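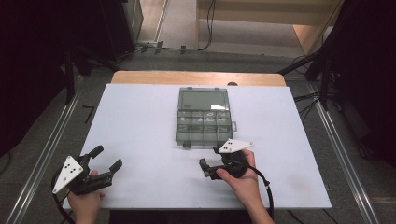

The organizer on my table, lid open

Small parts box keeps mixing itself up, what am I doing wrong?

Posted by jandenari_attic, September 17, 2026

So I finally bought one of those smoky gray plastic boxes with the hinged lid, two rows of four cells, and I was so happy with it for maybe a week. I keep little pale craft pieces in it, some of them sort of triangular and some rounded, and every time I carry it up to the craft room (we're on the top floor, so lots of stairs) I open it and half of them have hopped over into the neighbors' cells. The lid clicks shut fine. Is the box bad or is it me? I'd also love to know how people label theirs – it's hard to tell the white bits apart through the dark plastic.

Fatos Grgić
I had the same trouble with my bead boxes! Close the lid on an empty box and try to slide a strip of paper over the top of one of the dividers. If it goes through easily, there's a gap, and flat little pieces will find it every time. I cut a sheet of thin craft foam to the size of the lid and stuck it inside with double-sided tape. Press it right into the corners, let it sit overnight, then fill the box again. Mine has been up and down the stairs since May and I've only had 3 beads go wandering. You do lose the view through the lid, so I put a paper label on top with the cells drawn as a little grid and wrote in what goes where. Pencil is best, you WILL change your mind.

floro_bits
carry it flat

Hulme77
Foam works but it's a pain if you like seeing what you have. I use tiny zip bags, one per cell, and write on the bag. A pack of 1000 lasts forever, I still have most of mine. Also don't overfill the cells – if the pieces are heaped up past the dividers no lid is going to save you.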